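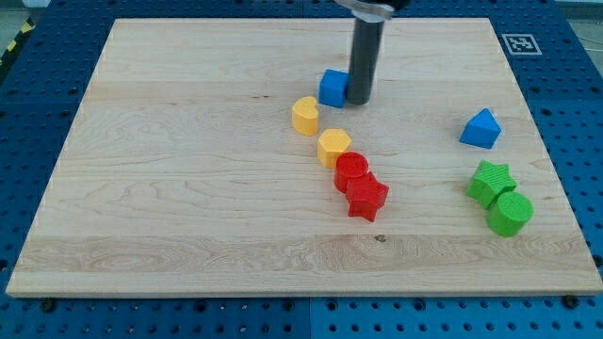 浅色枫木板，木纹横向，板面可见拼条之间的细缝。

Coelho 硬木拼板耐久试用项目 第二期进展报告
提交：Fiveo 基金小额资助组
撰写：Kedmont 木作工场项目组
覆盖时段：三月至八月

一、先说结论能说到哪一步

本期拨款用于回答一个问题：Coelho 供应的枫木拼板，作为社区厨房和公共工作间的台面与砧板，是否值得比现用的橡胶木板多付一倍的价钱。申请书里我们写的是“预计可证明其使用寿命显著延长”。这句话当时写得太满。六个月下来，手上的数据支持不了“显著”，连“延长”也只在部分用途上成立。请资助组按下面的内容判断，不要按申请书的措辞判断。

二、完成情况

原计划投放板材663块，实际投放503块。少掉的160块里，大部分卡在 Coelho 的第二批交货上，比合同晚了七周，到货时已经过了投放窗口，现存 Tallport 仓库。另有一小部分验收时含水率超标，退回换货，换来的货至今没有复测。

投放点分三类：社区厨房、学校木工教室、公共维修间。厨房的配合最好，登记表基本按月交回。木工教室放假期间没有人填表，七月整月空白，我们没有用前后两月的平均数去补，表里就留着空。维修间的登记质量很差，有两处明显是月底一次填完的，同一支笔，同一种措辞，连错别字都一样。这两处的数据已经剔除，剔除前后的结果都附在附表二，供核对。

三、开裂与变形

供应商资料称，拼板在室内正常使用条件下“五年不开胶”。我们问过“正常使用”指什么，先后得到三种说法，其中一种把水槽旁边一米以内都排除在外。社区厨房没有几处台面离水槽超过一米。

到八月底，厨房组出现胶缝开裂的板比对照的橡胶木板少，差距有，但不大。开裂集中在端头，板身中段的胶缝大多完好。端头封蜡的板情况好得多，而封蜡这道工序两种木料都能做，成本也差不多。现有结果里有多少归功于枫木，有多少归功于那层蜡，按目前的分组方式拆不开。分组方案是我们自己定的，责任在我们。

变形方面，翘曲用塞尺量，每块板量四角。两名测量员互换复测时，读数差异偏大，有几块板的差异比两种木料之间的差异还大。我们在六月统一了量法，六月以前的翘曲数据建议只作参考，最好不要引用。

四、表面磨损

这一项枫木表现较好，刀痕浅，起毛少，使用者的评价也偏正面。需要提醒的是，使用者知道自己拿到的是贵的那种。登记表上有人写“手感高级”，这类评语我们没有计入评分。

带木节的板单独记录。供应商认为小节疤只影响外观，目前的登记里也没有看到节疤周围率先开裂的情况，但这类板数量偏少，时间也短，还谈不上验证。

五、保养

投放时每块板附一张保养卡，要求每月上油一次。抽查发现按月上油的不到一半，很多地方一次都没上过。Coelho 据此提出，未按要求保养的板应从统计里剔除。我们没有同意。资助组关心的是这批板放到真实的公共场所里能用多久，公共场所里的板就是没有人按月上油的。如果一种产品只有在细心伺候下才比便宜货耐用，这一点应当写进结论。

折中的处理是两种口径并列：附表三是全部板材，附表四只含有上油记录的板材。后者好看一些，但“有上油记录”的点本来就管理较好，板子用得也较仔细，请不要单独引用附表四。

六、经费

本期支出主要在板材采购和运输。Tallport 仓储费原预算没有列，因交货延误产生了2180元，我们已向 Coelho 提出由其承担，对方答复“正在研究”，从六月研究到现在。复测用的含水率仪送检花费1968元，也不在原预算内，从差旅项下调剂，调剂说明附后。

差旅因此偏紧，八月原定对较远投放点的走访取消了一轮，改为电话回访。电话回访的质量我们不看好。对方说“都挺好的”，问有没有裂，说没有；让他拿起来看一眼端头，停一会儿，说有一条。

七、对申请书中几项指标的修正

“使用寿命延长”一项，建议改为“十二个月内开裂率比较”。用六个月的观察去推算五年的寿命，中间的假设太多，我们不愿意签这个字。

“用户满意度达到九成”一项，建议取消。第一季度的满意度确实超过九成，橡胶木对照组也超过九成，这个指标区分不了任何东西。

“带动三家机构采购”一项，目前有一家表达兴趣，没有下单。把“表达兴趣”算作完成三分之一的做法，我们在别的报告里见过，本报告不这样算。

八、下一阶段

仓库里延误的那批板复测含水率，合格后投放，并按是否封蜡、是否枫木重新分成四组。这样至少能回答第三节里拆不开的那个问题。投放点不再新增维修间，除非对方同意每月由我们的人到场登记。

翘曲测量固定由两人各量一遍，差异超过限值的当场重量，不事后取平均。

如果 Coelho 在十月前仍不能确认仓储费和换货事宜，我们倾向于下一期缩小采购量，把省下的钱用在延长观察时间上。多半年的观察比多一批板更有用。

需要资助组答复的有两件事：第七节的指标修正是否同意；观察期能否延长六个月而总额不变。第二件如果不批，最终报告仍会按期提交，但其中关于耐久性的部分只能写到“尚无定论”。

附表一至四及调剂说明另附。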